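How to share a staff kitchen with a pair of robot arms

When Urutden put two arms in our second-floor kitchen to deal with the crockery, the washing-up rota came down the same afternoon. Nobody wept for it. What went up in its place was a laminated sheet from facilities, which was wrong in several respects, so I have written my own.

1. Give each thing one home. The arms work from a fixed layout. If you decide the mugs look nicer by the kettle, you will be the one putting them back.

2. Leave mugs with a free handle. Hang them on the tree with a bit of space between them. Cramming on a third because you're late for a meeting counts as sabotage.

3. Stack by size. Big plate at the bottom, small one on it, cup on top. Lăcrămioara Mocanu in payroll has stacked this way for years and has been unbearable since the arms arrived.
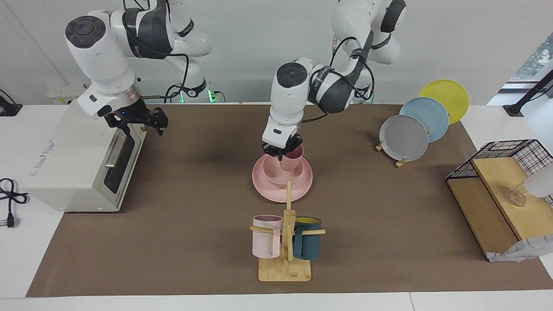

Left arm on the pink cup, right arm with its gripper open. Plates on their stands to the right.

4. Keep your hands off the mat while anything is moving. Press pause, wait for both arms to stop, take your cup, press resume. It adds 30 seconds to your tea. You used to spend longer than that looking for a clean spoon.

5. If an arm stops halfway, leave it alone. Ring extension 23 and ask for Boko, the support desk. Pulling the cup out of the gripper feels helpful and ends in a form.

6. Empty your own dregs. The arms don't do dregs. Facilities believed otherwise until the Ardeleanu project team left six half-full coffees out over a weekend.

As for what has changed, the rota used to take 2 people off their desks every afternoon, and most of the office gossip travelled with them. That has moved to the printer. Two of us have also been made "kitchen leads", meaning we do the training, tidy the layout each morning and get the blame. There is no extra pay, though I have asked, and shall ask again in July.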